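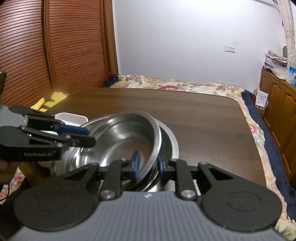 The Tremton Institute has published its review of household automation. Separating nested dishes remains a fair test of any machine. Two polished steel bowls stacked at an angle, with a gripper's blue pads closing on the upper rim, present reflections and thin edges together.

Our reviewers examined 43 chores. Machines met the standard in 16 – mostly floor care and sorting.
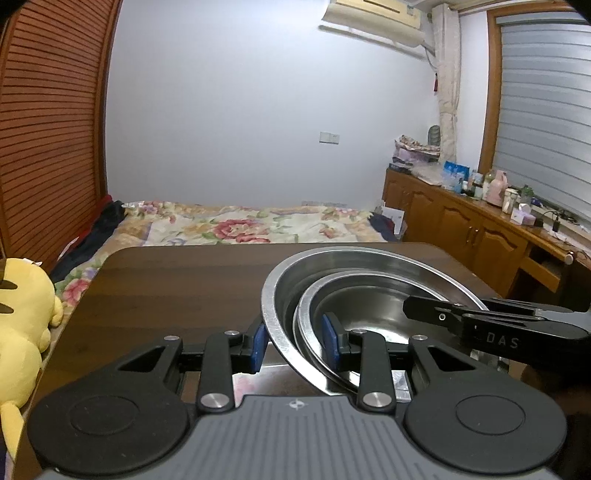 Kitchen work scored lowest. Lumturie Softić will take written questions through the Institute.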